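3.2 Collection of demonstrations

Demonstrations were recorded in homes with two hand-held grippers, one per hand, and no robot on site. Each operator completed 38 pick-and-place episodes per room, with small household goods laid out on a bed or table. Episodes in which a finger pad left the view for more than 17 frames were dropped, leaving almost 80 percent of the data.
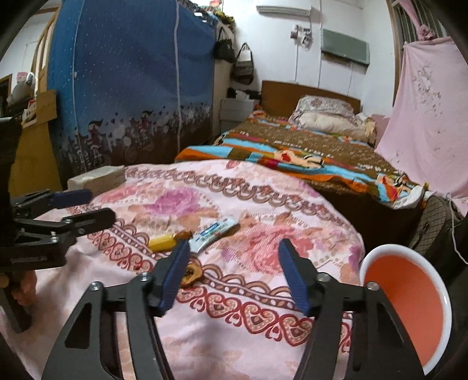
Figure 2. Hand-held grippers over a quilted bed with a toothpaste tube and a wrapped snack bar.

Jaw width was logged at every frame and smoothed before training.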